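We should let old things look old
Khôi Đỗ

When my aunt sold her flat, the agent told her to paint over the kitchen door. On this door she had marked the height of three children with a pencil. She painted it, and the flat was sold for the same price the agent had said before.

I think about this door often. In my town many people now repair their homes so that no sign of age can stay. The stairs in our building were worn in the middle from 60 years of feet, and last winter they were covered with grey tiles. They are clean, I agree. They are also slippery, and my neighbour Liên Trịnh holds the rail with both hands.

I do not say that we must live with broken things. A roof must keep out the rain. But a scratch on a table does no harm, and we pay a lot of money to be rid of it.

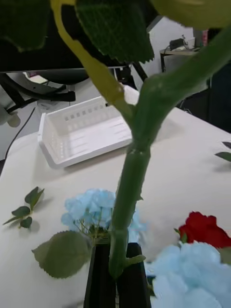
My opinion is that we are a little afraid of marks, because they show that time passes also for us. Yet even the people who make copies of nature know the value of a mark. An artificial flower could have a perfectly plain stem, but on this one the maker has put small bumps and tiny nubs like thorns, and a joint where a paler branch goes off. Somebody decided that a smooth green stick was not enough. I would like the same respect for my aunt's door.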